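Community Help > Around the House > Doors and Cupboards

Cupboard door keeps dropping, screw just spins in the hole

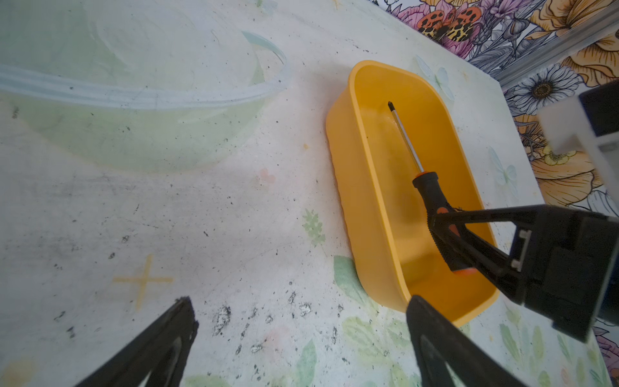

Posted by Océane Bélanger, Grindham, Sunday

Hi all! I've just moved into a lovely old unit and I'm slowly falling in love with fixing things up (who knew hinges could be this much fun?). The door under the sink has sagged 6 mm on the handle side and the top hinge screw turns and turns without ever biting. It's a Phillips head and the screw itself looks fine. The cupboard is chipboard with a white coating, painted over at some stage in a colour I can't quite match. Do I need a whole new door, or can I save the hole?

Shahzad Jatoi
Save it! This is one of my favourite little repairs. Take the screw out, pack the hole with matchsticks (heads snipped off) and plenty of PVA glue, then leave it for a day. Trim them flush, drill a small pilot hole and put the old screw back in by hand. Go gently near the end, as chipboard crumbles if you lean on it. Prop the door up with a couple of magazines while you work, otherwise all the weight hangs off the bottom hinge. I did every door in our laundry this way and they still swing beautifully.

dreven_shed
just use a longer screw

nijs
Check how thick the side panel is before you go longer, mine poked out the other side!! Matchsticks worked for me too. Bamboo skewers are even better if the hole is really chewed out.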